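Does a bigger box mean a better toy?

You have probably been told that good things come in small packages. You have probably also been told that bigger is better. They can't both be right, so let's be a bit suspicious of both.

Start with cardboard. The wavy sort is called corrugated board. It is a wiggly sheet of paper glued between flat ones. The wiggle makes lots of little arches, and arches are hard to squash. So far, so good. That part is easy to check. Cut a strip off an old box and look at the edge.
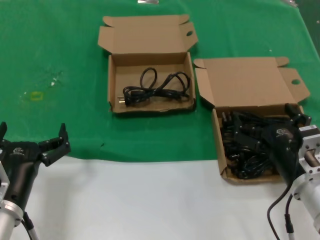 Now for the claims. Last December the toy shop in Zakcombe was selling a puzzle called Flarkus. The front of the box said "1000 ways to play!" Did anyone try all 1000? If you played one way every day, it would take you more than 2 years. The leaflet inside explained nine.

The box was also very large. The puzzle would have fitted in a lunch tin, and the rest was air. Why sell air? One reason is that a big box shows up on a shelf. Another is that things do need some space around them so they don't get bashed on the way to the shop. Makers like to talk about the second reason. I think the first one matters too.
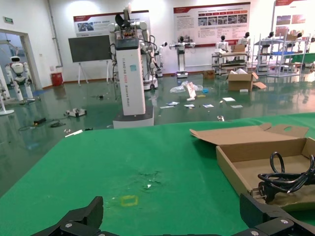

Then there are the green words. A Noiphan drinks bottle comes in a box marked "eco-friendly". What does that mean? The box doesn't say. "Made from recycled paper" tells you something. "Kind to the planet" tells you almost nothing – how would you test it?

Even recycling isn't magic. Each time paper is pulped, its fibres get shorter and weaker, so new wood fibre has to be added sooner or later. Greasy pizza boxes can cause trouble too, and the rules are different from town to town.

Try this at home. Find an empty box and read every word on it. Put a tick beside anything you could check with a ruler, some scales or your own eyes. Put a question mark beside everything else. My Cestik cereal box got 2 ticks and nine question marks.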